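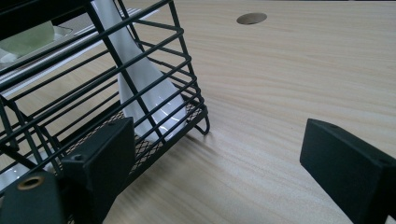 A white spoon in a black wire dish rack.

Emcombe lunch club to reopen five days a week

8/25/20

The Emcombe lunch club will go back to serving hot meals on weekdays from next month, after the parish agreed to pay for a part-time cook until the end of February.

The club, which meets in the hall on Stasham Road, stopped its sit-down lunches in the spring and has been sending out cold packed meals on 2 days a week instead. Members have been asking for a return to hot food since early summer.

Under the new arrangement there will be two sittings, at noon and at a quarter past one, with the tables wiped down and the chairs moved back in between. Members must book by telephone the day before. People who are still staying at home can ask for a delivered meal, and the delivery round will cover Emcombe and the near side of Stasham as far as the level crossing.

A meal will cost £3, the same as before. The price includes a main course, a pudding and tea. The parish grant of £2,000 covers the cook's wages, while food will be paid for out of meal money and a gift of £500 from Ledesma, the greengrocer on the High Street, which will also supply potatoes and carrots at cost.

Eftychia Balaskas, who runs the club, said the cold meals had kept people fed but had done little for anyone living alone.

'Some of our members were taking the bag at the door and that was the only conversation of the day,' she said. 'A sandwich is fine. They want to sit down with somebody and have gravy.'

The menu for the first fortnight has been pinned up in the hall porch. It includes cottage pie, baked fish, a lentil stew and a roast on Thursdays – the roast was dropped last winter when the old oven failed, and a replacement was fitted in June. Anyone with an allergy should say so when booking.
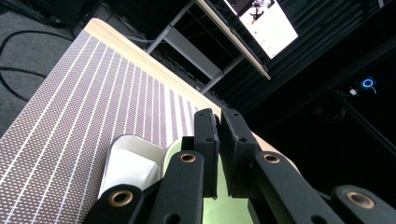
How the sittings will work

Each sitting will be limited to the number of places the hall is allowed under the current rules. Couples and people from the same household may share a table, and everyone else will be seated apart. Meals will be carried to the table, and there will be no queue at the hatch. Members are asked to come in by the front door and leave by the side door into the car park.

The Tirnido minibus will run for the first sitting only. It will pick up from the almshouses, the surgery and the bus shelter at Stasham Green, and passengers will need to wear a face covering on board. A second run was considered, but the bus is needed for the school in the afternoon.

The parish will look at the figures again in the new year. If enough meals are sold, the club hopes to keep the cook on through the spring without a further grant.

Not everyone is happy with the booking rule, and a few members have written to the parish asking for some places to be kept back for people who turn up on the day.

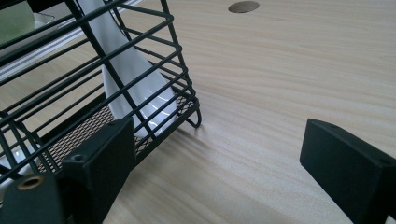 Thanasis Ververidis said he would be booking for the first Thursday, but thought a day's notice was too much to ask. 'You don't always know how you'll feel in the morning,' he said. 'Keep back a few dinners and see who comes. They won't go to waste.'

Bookings open on Friday at nine o'clock.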